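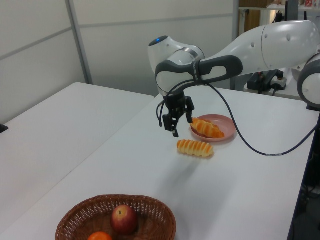

Wer in Skedholm einen Zuschuss für eine Sportanlage beantragen will, reicht den Antrag beim Bauamt ein. Stichtag für das kommende Haushaltsjahr ist der 27. September. Der Lageplan kommt auf Papier und wird ganz ausgefaltet geprüft. 

1. Formular ausfüllen
Das Formular liegt im Portal Rirnex unter „Vereine und Anlagen“. Abschnitt 5 bleibt leer, wenn das Grundstück der Gemeinde gehört.

2. Kosten aufstellen
Angegeben werden Bruttobeträge auf volle Euro, zum Beispiel 3.671 Euro für eine neue Zaunanlage. Die Gemeinde übernimmt höchstens 60 Prozent. Eigenleistungen stehen in einer getrennten Zeile.

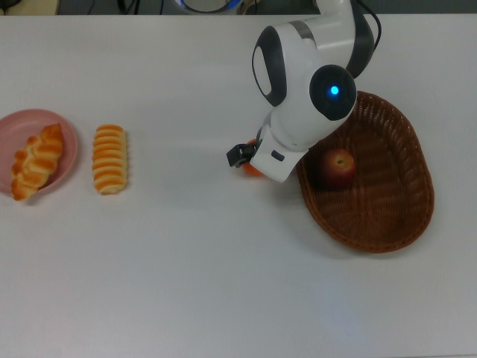
Gebäck und ein Korb mit Apfel auf dem Tisch

3. Lageplan beilegen
Für die Plätze Hao und Stultis hält das Bauamt fertige Pläne bereit. Bei allen anderen Anlagen einen Auszug aus der Flurkarte verwenden und die geplante Fläche rot umranden.

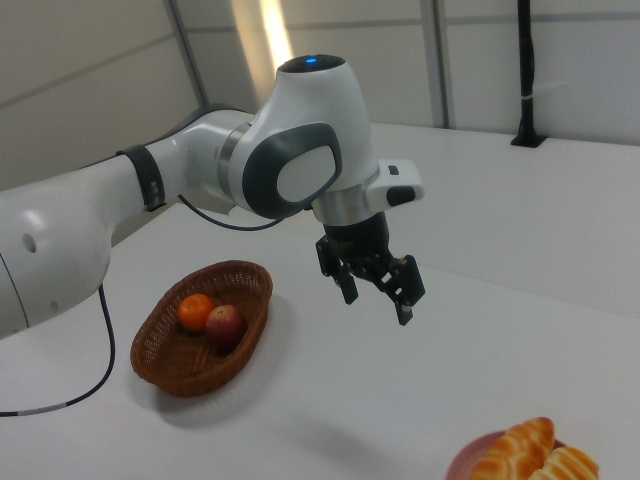

Nach der Abgabe
Der Gemeinderat entscheidet im November. Gegen eine Ablehnung kann der Verein innerhalb von 60 Tagen schriftlich Widerspruch einlegen. Aufträge erst nach dem Bescheid vergeben.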